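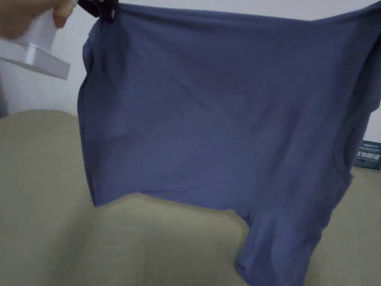

Steaming cell drips on T-shirts and loses the clip end
Notora Garment Handling board > Setup and repair

creasemonkey
Posted 2021-01-18

Morning all. We've got a two-arm Notora cell at our Grindham unit doing T-shirts before they get folded and bagged, and it's being a pain. Left arm holds the top edge by a clip, right arm carries a little handheld steamer (the ordinary domestic sort, on a printed bracket) and goes over the front in strips. When it works it's lovely to watch! But I've got two problems and I can't tell if they're the same one.

First, it spits. I get a blob of water on the cloth at the start of maybe every third shirt, always top left. On the pale blues and greys it shows up something rotten and they have to go back on the rail. Second, the clip lets go. It went 78 shirts on Friday without a slip and then did three in a row.

Descaled the steamer already. Filled with the filtered stuff. Any ideas before I start taking the wrist apart?

pegboard_pat
What angle is the head at when it's parked between shirts? Those little steamers hate being tipped nose down. The water sits over the outlet and the first puff carries it all out with it. Your first strip starts top left, so that's where you get your blob.

creasemonkey
Nose down, yes, in a cup, so it doesn't blow on the cable. Hmm.

pegboard_pat
There's your spit then. Park it level and give it a two second puff into the cup before it goes anywhere near cloth. We've done that at Eltport since November and I can't remember the last wet one.

lintfilter
Disagree a bit with Pat. Puffing off helps but if the tank's low you'll still get it, the pickup tube sucks air and coughs. I'd sort the filling first. We top up every 16 shirts whether it looks like it needs it or not.

pegboard_pat
Every 16?! You'd be there all day with a jug.

lintfilter
It's a small tank and the job takes no time at all. I'd sooner stand there with a jug than rewash shirts.

tin_whistle
On the clip, have a look at the rubber pads. If they're the black ones that came with the cell, they go shiny with the damp and then jersey just slides out. Ours looked fine till I ran a thumb over them. I wash them in washing up liquid on a Monday and swap them when they stop feeling grabby. Don't go cranking the spring up, you'll get teeth marks in the collar.

creasemonkey
Too late, I cranked it. No marks so far but I'll back it off.

marchand_refugee
Hello, I came from a Marchand cell so take this with a pinch of salt, but how are you holding the other end of the top edge? If the arm's pulling it tight to get the creases out then every pass of the steamer loosens the knit and the arm takes up the slack, and eventually it's your clip that gives. I turned our pull right down and let the shirt sag a bit. Looks scruffy while it's going on but the finish came out the same.

tin_whistle
The finish won't be the same on side seams though. Those need some tension or the fold just stays in.

marchand_refugee
We do the seams as a separate pass with the hem held as well. Slower, I'll give you that.

tin_whistle
Fair enough, we haven't got the time for a second pass.

creasemonkey
Right, back again after a day of fiddling. Parked it level, added Pat's puff, washed the pads (they were like glass, thank you tin_whistle) and put the spring back where it was. No blobs all afternoon. It still slipped once, on a big heavy one, so I've knocked the pull down a couple of notches as well and I'll see how that goes. Counter says 1,029 since the pads were fitted, so I suppose they don't owe me anything.

Lintfilter, I tried to see how far it would go on one tank and got up to 21 before it started coughing, so your 16 sounds sensible to me.

lintfilter
Told you, Pat.

pegboard_pat
Yes yes. Which bracket are you using, creasemonkey? Ours has cracked by the trigger twice and I'm about to print another.

creasemonkey
The thick one from the downloads page, with an extra cable tie round the handle. I'll dig the file out tomorrow and stick it on here.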